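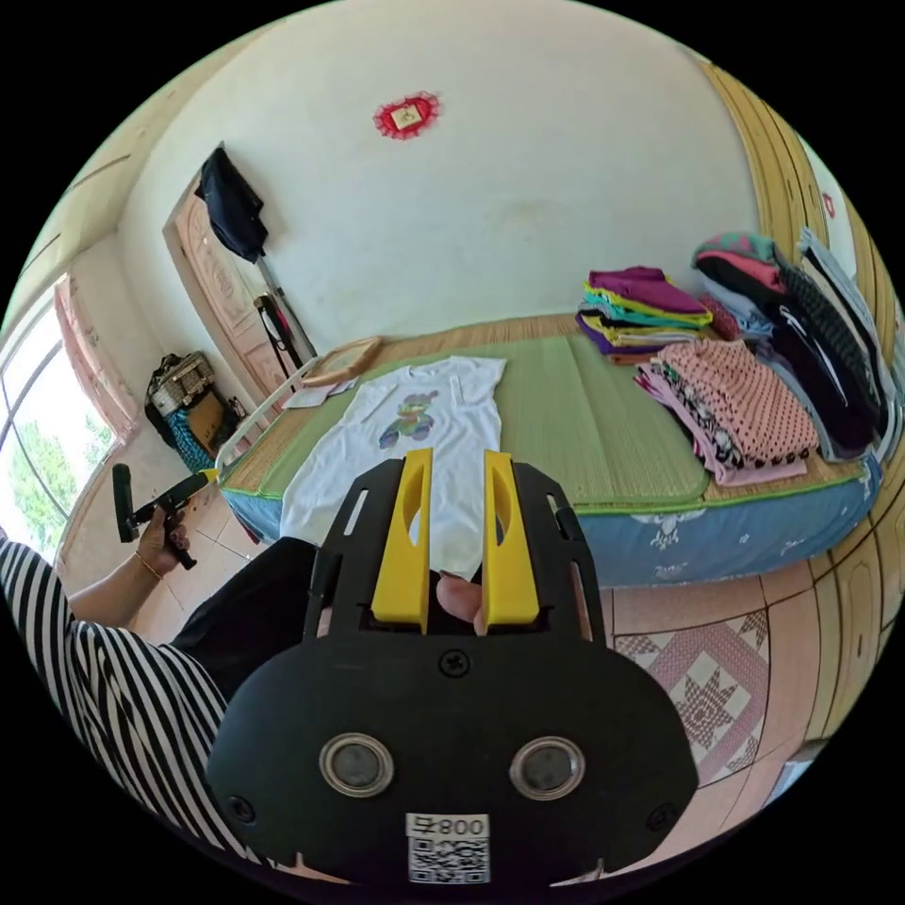
Equipment planning for hand-held gripper work

Equipment planning for hand-held gripper work is the business of deciding what to buy, how many of each thing to buy, and when to buy it, before people begin recording everyday tasks with grippers they carry themselves. It covers the grippers first of all, but also the spare fingers, chargers, storage cards, labels, carrying cases and (very often forgotten until the week before) the ordinary household goods that the work is done on. Folding laundry is a favorite starting task, so a good many budgets have a line for shirts.

Background

Early plans were usually borrowed from the way laboratories bought robot arms, with one large purchase, one long warranty and one room to put it all in. Hand-held tools fit that pattern poorly. They travel to people's homes, they get dropped on tile floors, and they come back with worn finger pads and missing screws, so the money is spread over many small orders through the year. The planning guide most often passed around among small groups was written by Ilham Zerouali for the Kalevwood project and last revised on 05/04/2022. It is a friendly document, full of asides, and it still begins with a page on tape.

Pairs and spares

Grippers are normally budgeted in pairs, one for each hand, as cloth is hard to manage with a single tool. Kalevwood planned for five pairs in its first year and kept two spare units on the shelf, which Zerouali later described as "brave." Her revised advice is to order fingers separately from bodies and well ahead of time - they are the part that wears, and they are cheap compared with a week of waiting. Each body should carry a number that matches a line in the purchase record, so that a repair can be charged to the right year.

Costs

The guide works in US dollars and sets aside 1000 for each pair, with shipping included. Kalevwood's own average came to 887, and the difference went toward cases and cables. Home visits are entered on their own line, along with travel and a payment to the household. Clothing and bedding already in the home cost the project nothing, though Zerouali likes to keep a small sum back for replacing anything snagged or stretched.

Timing

Orders placed in January tend to run into slow deliveries, and the Biton group, which follows a similar plan, places its main order in the fall for that reason. Morris and Clisholm, two smaller projects, share a single order between them and split the spares afterward. This has worked well enough, apart from a long and good-natured disagreement over who was holding the chargers.

See also

Gripper maintenance
Household task recording
Shared equipment pools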